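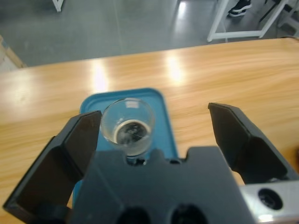 Workshop > Notebook > Finishes

2 min read

30/06/2024

Third coat of the hard wax oil went on the oak offcuts this morning. Batch 349 is the one with less drier, and it still feels tacky at the corners. Batch 193 can be handled. Kaede wants the color kept close to the benchtop at Gill, a light honey tone with the grain showing, much like the wooden tabletop under the blue tray and the little glass cup. 193 goes too orange for that. 349 is nearer if it ever cures.

Weights: panel A took 3 grams on the second coat, same as the first. Did not weigh panel B, the scale was in use.

Rubbed out the old January panels with a gray pad to see how they have held up. The shellac one has gone dull where the mugs sat. The oil ones have a few rings, which came out with a bit of fresh oil and a cloth. Otakar thinks the rings are in the wax only. I would like to cut one across and look before we say so to Tekildale.

Ludmila asked for the recipe as it stands. Linseed base as before, carnauba up a little, solvent unchanged. The sheet in the drawer is the old one, please use the one pinned by the sink.

Oily rags: two were left bunched on the bench last night. Flat on the rail outside or in the water bucket, every time.

Still to do
- edge test on 349, end grain first
- try 349 over a weak tea stain on a scrap
- ask Cayetano if the last delivery of boards was kiln dried, they feel heavy
- new lids for the sample jars, the cork ones let air in and 497 has skinned over

Leaving the fan on low overnight. Panels stay on the pins until Ľubica has looked at them.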